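Home Topics Animals Our Homes Quiz Corner Grown-ups

Why do we keep shoes on a shelf?

Shoes pick up mud, grit and rain when we walk outside. A shoe shelf gives them one place to live, so the dirt doesn't travel round the house.

Many shoe shelves are made of bamboo. Bamboo looks like wood, but it is a kind of grass. It is light and strong, and it can be cut into long strips called slats.
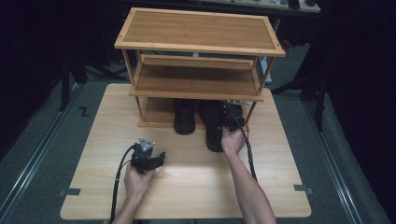 Pairs should sit side by side with the toes facing the same way. Put heavy boots at the bottom so the shelf doesn't tip over. Wet shoes need to dry before they go back.

To take a pair out, hold one shoe near the heel and slide it towards you. Then do the same with the other one. Undo the laces before you put your feet in.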